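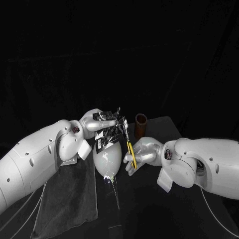
Wrapping Round Things
Speaker notes, Friday session, Rollach hall
Slot is 18 minutes, questions after

Start with hands up: who has ever tried to wrap a ball? Let them laugh, then ask who used more tape than paper. (Everyone. Me too, every Christmas.)

Say hello properly. Thank Montserrat Peñalver for letting me have the big table, and for lending me the Tejada bowls, which I am going to handle with great care and a bit of fear.

Why I love this subject: a box tells you where to fold and a ball doesn't. Every bit of wrapping you put on a curve has to go somewhere, and it goes into creases. Once you stop fighting the creases and start deciding where they will sit, it becomes the most satisfying job in the packing room!

Hold up the balloon. Pass it along the front row, let people squeeze it a little. A balloon is the best practice piece I know. It costs next to nothing, it's slippery, it rolls off the table when you look away, and it tells you straight off when you are pressing too hard. If you can dress a balloon you can dress a glass float or a light bulb.

SLIDE: the cap
Lay the wrapping over the top first and let it hang. Don't pull. One finger on the crown to hold it, then smooth downwards with the other hand, a little at a time, turning the piece as you go. Wait for them to see the folds forming. Point out that the folds will come wherever they like unless you pinch the first one yourself.

Plastic against paper: thin plastic gives more and springs back more. Paper stays where you crease it and tears at the narrow end. Do both, quickly, side by side. If the plastic sticks to my sleeve again, carry on regardless.

Long ends: leave them long until the last minute. I used to trim early because it looked tidier, and then I was always a thumb's width short at the bottom. Asnakech Woldemariam broke me of that at the Furna workshop in March by taking my scissors away for the whole morning.

SLIDE: setting out the table
Dark top if you have one, so clear film shows up at its edges. Soft cloth down flat, long side running away from you. Thing to be wrapped next to the cloth to begin with, so your first move is a clean lift across. 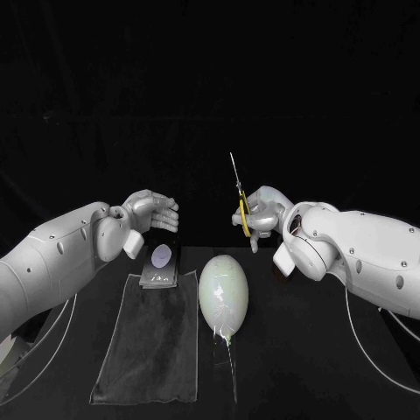 Grey cloth laid flat, with the balloon standing beside it, narrow end down.

Talk about the cloth for a minute, it deserves it. Microfibre grips without scratching, and a stitched border lies flatter than a cut one once it's been through the wash. Mine is 50 cm on the long side, which suits anything up to a melon. Fold it in half under heavier pieces.

Narrow end: ask the room which way up they would pack an egg shape. There will be an argument, there always is, and it's a good one. My answer is wide end into the deepest padding. Asnakech says the opposite and packs better than I do, so let them try both.

Now get them up. Pairs, one balloon each, one sheet each. Walk round. Things to look for:
- tape going on before the shape is right
- the sheet pulled tight on one side and baggy on the other
- anybody working up in the air with the cloth unused

Keep a few spare balloons blown up behind the table for pops. Give the first pop a round of applause.

If there's time, the Trondasus twist: gather everything at the bottom, quarter turn, fold flat, one short strip. It looks like magic and takes about an evening to learn. Do it slowly, then at full speed, because I enjoy that bit.

Finish with the bowls. Lights up. Questions, and remind people to take their sheets home and use them again.

Related talks
Folding Tissue Without Tears
What to Do With Handles
Boxes Inside Boxes
Labels That Stay On
A Beginner's Evening With String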